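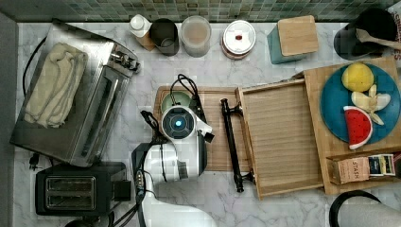
The arm that stopped reporting its own stops

I have been putting off writing up the August fault because for most of that month I thought it was my mistake. Some of it was. Here are my notes in the order things happened, with the wrong guesses left in.

The setup is the kitchen one. White arm at the counter, cutting board in the middle, bowl near the board, tray of toy food on the right. The task is to pick up a piece of toy food from the blue plate, put it in the bowl, and go back to the start position. I call the control software Flarkura. It began as a weekend script and is now too long for one person to keep in their head. The gripper has a light ring that I set to blue when the controller thinks everything is fine.

The fault was this. The arm would slow down on the way back from the plate, hang over the board for a moment, and then carry on at full speed. The ring stayed blue. The log showed a clean run. If I had been out of the room I would never have known.

The first time I saw it I blamed the banana. The peel strips spread out to the side and I figured a fingertip had caught one. I switched to the lemon for a day and it did the same thing, so it wasn't the banana.

Next I blamed the payload setting. I had changed the gripper mount in the spring and couldn't remember if I had entered the new weight. I had not. I fixed that and the arm moved a little better in general, but the hang was still there.

Then I did what I should have done first and stopped trusting my own log. The arm's controller keeps a separate one, and I pulled the whole thing and read it at the table. Out of 1,704 cycles, 49 had a force limit event on the wrist. Flarkura had recorded none of them.

So there were two problems, and it helped to write them on separate sheets of paper.

The cause of the force events was the cabling. I run the cables up the outside of the arm and loop them over the gripper. When the wrist turns to come back from the plate, the loop pulls tight. Most of the time there was enough slack. When the loop had crept down toward the joint there wasn't, and the wrist was pulling against its own cable. The sensor can't tell a cable from a hand. It read a push and asked for a stop, which is what it is for.

The second problem was mine and it is the one that bothers me. Flarkura has a retry routine. Last winter I got tired of walking over to clear small faults, so I wrote a few lines that wait 400 milliseconds, clear the fault, and resume the move. I meant it for dropped network packets. I wrote it so that it caught every fault of that level, including force limits, and it cleared them before the logger saw them.

In plain words, the arm was asking to stop because something was pushing on it, and my code was telling it to keep going. With a cable, that costs you a cable. I reach over that counter all the time to put the food back on the plate. I went through my notes to see if I had been in the way during any of the 49. For 2 of them I can't rule it out.

What I changed:

The retry routine only handles communication faults now. They are listed by code, and anything not on the list stops the arm and leaves it stopped.

The logger reads the controller's log directly.

The ring goes red on any stop and stays red until I press the button by hand. Before, it went back to blue as soon as the fault cleared.

The wrist turns the other way coming back from the plate. It's slower and it looks clumsy, but the loop stays slack.

I don't reach over the counter with the arm enabled. I had this rule at Varnutley, when I worked on the packing cells there, and I dropped it at home because the arm is small. I'd have written someone up for that.

I still have to redo the cables. I bought clips from Snorradóttir and they hold well, but they are one size too narrow for the thickest cable. The larger ones are on order. Until they get here I'm running at reduced speed and checking the loop before every batch.

If you copied the retry code from my Brarildale post, please take it out or limit it to the faults you mean. I have put a note at the top of that post and taken down the download. The new version goes up once it has run for a few weeks with the new clips on.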